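I drove out to Buvau on a gray morning with two dead tomato seedlings in a paper bag on the passenger seat, which is probably not how serious people show up to interviews. But I wanted a diagnosis! The owner of the nursery took one look, pinched a stem between her fingers and said, "You loved these to death."

She asked me to leave her name out (she says customers already call her at dinner time), so I'll just call her the owner. She's been growing vegetable starts for sale since before I had a yard, and her spring benches hold 1381 seedlings when they're full. She knows the number because she labels every pot by hand, in pencil, and complains about it the whole time.

What I really wanted to ask about was watering from below. I'd read about wicking mats and bottom trays all winter and bought a Plaltasel mat on sale, and then used it completely wrong, as she was happy to point out.

"People leave the mat soaking all day and all night," she told me. "Then they come in here and tell me they never overwater. Well, the mat did it for you."

Her routine is simple enough that I wrote it on my hand. Fill the tray in the morning, let the pots sit until the top of the soil just turns dark, then lift them out and dump whatever's left. She doesn't do it again until a pot feels light. I asked how light. She handed me one that was ready for water and one that wasn't, and okay, I got it right away. The dry one felt like an empty coffee cup.

"I can tell you all about moisture meters," she said. "I own a drawer full. Pick up the pot."

We talked for a long while about potting mix. She's picky. She uses Durrani for anything in a small cell and stretches it with perlite for peppers, and she wets it in a bucket the night before so it's evenly damp when she fills the trays. I have always filled my trays dry and then poured water over the top like a maniac, and half of it runs straight down the sides. She made a face when I said so.

"Dry peat floats," she said. "You've seen it float. Why would you put a seed in that?"

I brought up fertilizer next and she got more careful. She doesn't feed anything until it has real leaves, past that first baby pair, and even then she mixes it at half strength. She had tried the Zalel feeding spikes one year because a salesman left her a case. Her verdict: fine for a big pot on a porch, too much for a seedling. She put one in a tray of basil and the leaves went brown along the edges on the side closest to it. (She still has most of the case, if you want some.)

Then hardening off, my personal nemesis. Last May I set everything out on the deck on a beautiful sunny afternoon and by supper the squash looked like wet tissue. She laughed at this for longer than I thought was needed.

"An hour in the shade," she said. "Next day, a bit more. You wouldn't go to the beach in May and lie there till dark, would you?" I would, and I have, but I took the point.

Before I left I bought basil, a flat of marigolds and two new tomatoes to replace the dead ones. She carried the flat to the car herself and told me to keep the tomatoes off the mat until I'd learned to empty it. They're on my kitchen counter now, and I pick them up every morning like little dumbbells.
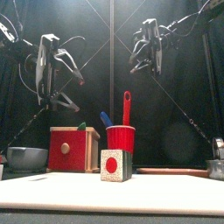

Marisol wrote in to say that she dumps the tray after twenty minutes whether the soil has turned dark or not, and that her peppers have been happier since she quit leaving them in longer.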